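The Coin That Paid for Patience

The pitch for the Koltley token fit on one slide. Buy in, lock your coins for 130 days, and collect 2 percent a week. Where the 2 percent came from was covered by the word "liquidity," which appeared on the slide four times.

I have sat through a lot of these. What set Koltley apart was how ordinary its buyers were. They were people in Calcombe and Stundstead with day jobs and a little savings, and most of them had never owned any crypto before. They heard about it at work or at the gym. The minimum buy-in was $3,000, high enough to sound serious and low enough to put on a credit card, and plenty of them did.

The company behind it, Moussa Digital, called the lockup a "patience period." It told buyers that early sellers hurt everyone, so early sellers would lose 20 percent of whatever they took out. I read the terms twice looking for who kept that 20 percent. The answer was in a footnote, and it was Moussa Digital.

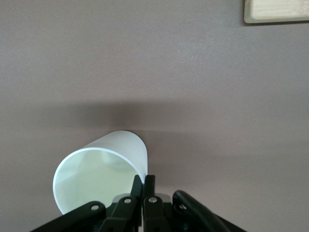
A white plastic cup on its side.

By October the first wave of lockups had run out and people began asking for their money. Withdrawals were "queued." Then they were "under review." Then the help desk moved to a chat channel where any message with the word "refund" in it vanished within minutes. Moussa Digital blamed a software upgrade. It has not said what was being upgraded, or why deposits kept working fine the whole time.

The company maintains that every coin is accounted for. It may be right. A coin can be accounted for and still be worth nothing, and the only place Koltley ever traded was an exchange that Moussa Digital also ran. The price on that exchange barely moved for months, even on days when the rest of the market was falling hard. Fans of the token took this as a sign of strength. I took it as a sign that somebody was typing the number in.

Charges may come, and so may the usual talk about tougher rules. I wouldn't put much faith in either as a way to get paid back. The lawyers I've dealt with on other cases say recovery starts with finding the wallets, and that can take years before anyone sees a check.

Meanwhile the Koltley site is still up. It has a new slide, a new token and a shorter patience period. The minimum is still $3,000.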